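Por fin reabre el mercado de Plesedard, y este sábado yo pienso estar en la puerta con el carro a las nueve

Os lo cuento con alegría porque ya tocaba: después de un invierno larguísimo comprando en el súper de la carretera, el mercado cubierto de Plesedard vuelve a abrir este sábado. Me pasé ayer a última hora de la tarde y todavía estaban colgando rótulos, pero la mitad de los puestos ya tenía luz y olía a pintura (y un poco a café, que el bar va adelantado).

La obra la ha hecho Wedomo y ha consistido sobre todo en el tejado y los desagües, que falta hacía. Quien haya comprado pescado allí un día de tormenta sabe de lo que hablo. 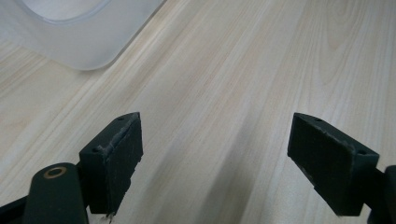

Vuelven 50 puestos. Los de siempre, casi todos: las dos pollerías, la quesería del fondo, las aceitunas. Y hay novedades, claro. Lau, la tienda de especias y productos asiáticos que teníamos en la calle de la estación, se pasa al pasillo central, y a mí me viene de maravilla porque la pimienta de Sichuan la gasto a una velocidad poco razonable. También entra Wosano con legumbres a granel, frutos secos y harinas. Les compré garbanzos en la feria de marzo y salieron mantecosos, de los que no hay que vigilar.

Lo que me gusta menos es el aparcamiento. Se queda en 80 plazas, y el solar de detrás, donde dejábamos el coche todos, sigue vallado. El autobús 2 para en la misma puerta, eso sí, y el sábado pasará con más frecuencia durante toda la mañana.

Para la inauguración se repartirán 700 bolsas de tela entre quienes hagan compra, una por persona, en el mostrador de información. Habrá caldo caliente a mediodía y música en la entrada, espero que no muy alta, que luego no hay manera de pedir el jamón fino.
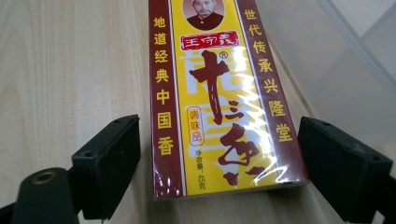
¿Abrirá el mercado también por las tardes?

De momento solo los jueves y los viernes, hasta las ocho; los demás días laborables y el sábado se cierra a las dos y media. Los puestos de pescado no abren por la tarde ningún día.

Los domingos siguen siendo de descanso, y las cámaras para guardar la compra no estarán listas hasta pasado el verano. Yo llevaré nevera portátil.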